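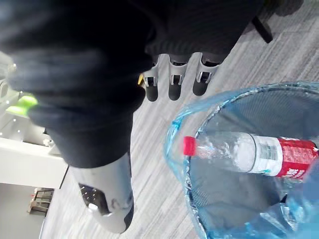 Tươi Tôn says the first evening was the hardest, as she hadn't sung in front of anyone since school, and that by the third she was looking forward to it all week.

Tarnuleck Community Choir is looking for new singers for its summer project. We need all voices, but are shortest of tenors and basses. You don't have to read music and there is no audition. Words and recordings of each part are sent out beforehand so you can practise at home.

The project runs through August and ends with a concert at Melham Hall. Rehearsals are in the evening and last 90 minutes, with a break for tea. Parking at the hall is free after six. The nearest bus stop is on Qian Road, a short walk from the side entrance.

We are singing a mixed programme: two folk songs, a set of rounds, a short psalm setting and a new piece by Kidus Belay, written for choir and piano. Kidus will take two of the rehearsals himself.

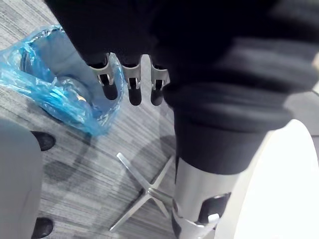

The new piece is in four parts, with some of the lines dividing near the end. It lasts nine minutes and most of it is quiet. Anyone who would like a solo verse in the folk songs should say so when they sign up.

The fee is £45 for the whole project, music included. There are a few reduced places for people on a low income, and you won't be asked for proof. We can take up to 100 singers.

You must be 16 or over. Please try to come to every rehearsal, and tell us now if you know you will miss more than one. Concert dress is plain dark clothes.

To join, send your name, phone number and voice part (or "don't know") to the choir secretary by 2nd July. Forms are also at the front desk of Melham Hall.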